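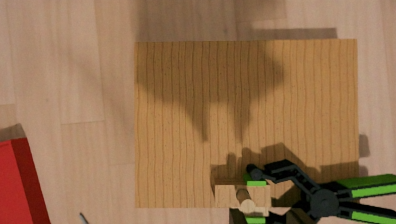 How to Oil a Wooden Cutting Board (and Keep It Looking Great)

Updated 29th May

I love this job. It takes a few minutes of actual work, it costs next to nothing, and the moment the oil hits dry wood and the grain wakes up is one of my favorite things in the whole kitchen. If your board has gone pale and fuzzy, or it feels rough when you run your palm over it, it's thirsty. Let's fix that!

What you need

Food-grade mineral oil
A clean cotton rag (old T-shirts are perfect)
Fine sandpaper, 220 grit, only if the surface is rough
Coarse salt and half a lemon
Board cream or beeswax, optional but lovely

Please skip olive oil, sunflower oil and whatever else is next to the stove. Cooking oils can turn sticky and start to smell stale. I did this to a maple board in my first apartment and it smelled like an old fryer for most of August.

Step 1: Clean it properly

Sprinkle a handful of coarse salt over the board and scrub it with the cut side of the lemon. Go with the grain and squeeze a little as you go, then leave the gray slush alone for a few minutes before scraping it off. Rinse quickly with warm water and wipe both faces. Never soak a board in the sink, and never put it in the dishwasher, even on the gentle cycle.

Step 2: Let it dry

Stand it on its edge so air can get to both sides. Overnight is the minimum, and in humid weather I give it a full day. I know, waiting is the dull part. But oiling a damp board traps water in the wood, and then you wonder why it cups.

Step 3: Sand if you need to

Run a fingertip across the board. If it feels smooth, skip ahead. If it catches, sand lightly along the grain, front and back, and ease the corners a bit while you're there. Wipe off every bit of dust with a barely damp cloth and let it dry again. Deep knife scars can stay unless they're holding food — a used board should look used.

Step 4: Oil it

Warm the bottle in a bowl of hot tap water first so the oil spreads more easily. Pour a puddle in the middle, bigger than seems sensible, and rub it out toward the edges. Do both faces and all four sides. End grain drinks like crazy, so go back over it until it stops looking thirsty.

Leave it standing for a few hours, wipe off whatever is still sitting on top, and do it again. A board that gets regular care needs 2 coats. A new or neglected one wants 3, sometimes more. My Jang board, a flea market find that was practically gray when I brought it home, took so much oil on the first day that I had to go out for another bottle.

Step 5: Seal it with wax

Board cream goes on last. Rub in a thin layer, wait an hour, then buff with a dry part of the rag until it stops feeling tacky. I've used the Rundberg cream and the one from Josten, and I'm happy with either. The Josten is softer straight from the tin, the Rundberg needs a minute in your hands.

How often?

Once a month is a good habit for a board you use daily. There's an easy test, too: flick a few drops of water on the surface. If they bead up, you're fine. If they sink in and leave dark spots, get the oil out.

A few common problems

The board feels greasy. You left too much oil on. Wipe it down and stand it up for a day.

It rocks on the counter. Mild cupping often settles if you lay the board with the hollow side down on a flat surface overnight, with a slightly damp towel underneath. Let it dry on edge before you oil it again.

It smells of onion. Salt and lemon again, or a paste of baking soda and water, left on for ten minutes and rinsed off.

There's a crack. Hairline cracks at the end grain sometimes close up after a good oiling. If a crack runs right through, retire the board from food and put plants on it.

And do your wooden spoons while the rag is still oily — they'll soak up whatever is left.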